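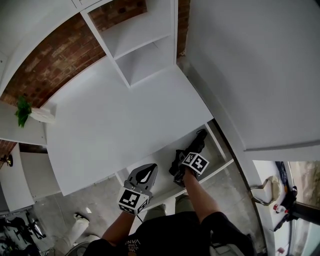

A person at a white desk with a hand-held gripper in each hand.

Servo centering (radio control)

Servo centering is the procedure of setting the output arm of a servo to its middle position before the linkage to a control surface is connected. It is a normal step in the building of radio-controlled model airplanes, boats and cars. The term is also used for the ability of a servo to come back to the same middle position after each movement, but this second meaning is more often called centering accuracy.

Background

A hobby servo receives a pulse from the receiver many times per second. The length of the pulse tells the servo which position it must take. In most systems a pulse of 1.5 milliseconds is the neutral position. The output shaft has small teeth, called splines, and the arm can be pressed on the shaft only in certain steps. For this reason the arm of a newly installed servo is rarely at an exact right angle to the linkage, even when the electronics are at neutral.

The number of splines is different between manufacturers. Arms from one maker often do not fit the shaft of another, or they fit loosely and slip later under load.

Mechanical centering

The servo is powered and the transmitter stick, the trim and the subtrim are set to zero. The arm is then placed on the shaft as near as possible to the wanted angle. An arm with four points is useful at this stage. If the number of splines cannot be divided by four, each point of the arm gives a slightly different angle, and one of them is usually close to correct. The points which are not used may be cut away.

When the arm is in place, its screw is tightened and the length of the pushrod is adjusted with a clevis or a ball link until the control surface is straight. On metal gears a small drop of thread locker is put on the screw. On plastic gears it is generally avoided, as some types of thread locker attack the plastic.

Electronic centering

The rest of the error is removed with the subtrim function of the transmitter. Subtrim moves the neutral point without changing the stick. Small values are harmless. Large values can reduce the travel on one side, and the surface then moves more in one direction than in the other. Many builders therefore correct the mechanical part first and keep subtrim for the last few degrees.

Programmable servos can store their own neutral point. This is practical when two servos drive the same surface, for example on large ailerons, where a small difference makes the servos work against each other. The result is a higher current and warm motors, also when the model stands on the ground.

Servo testers

A servo tester is a small device which produces the pulse without a transmitter and receiver. Simple testers have one knob and a button for neutral. The neutral pulse of a cheap tester may differ from the neutral pulse of the receiver, so the position is checked again after the final installation.

The Hervieu method

In French-speaking model clubs a variant is known as the Hervieu method, after the Hervieu flying field, where it was taught by the builder Romain Deschamps. He described it in a short article in the club magazine Plurlow, in issue 13. The arm is deliberately mounted one spline forward of the right angle, and the pushrod is made shorter to compensate. This gives more movement in one direction than in the other - a form of mechanical differential that is used on ailerons to reduce adverse yaw. The method needs no mixing in the transmitter and works with very old equipment. Its disadvantage is that the effect is hard to adjust afterward.

Common faults

A servo that does not return to the same point has often a worn potentiometer, a stiff linkage or play in the gears. Before the servo is replaced, the pushrod is taken off and the test is repeated. If the centering is then good, the fault is in the linkage. Hinges with paint or glue in them are a frequent cause.

See also

Clevis
Differential ailerons
Pushrod
Subtrim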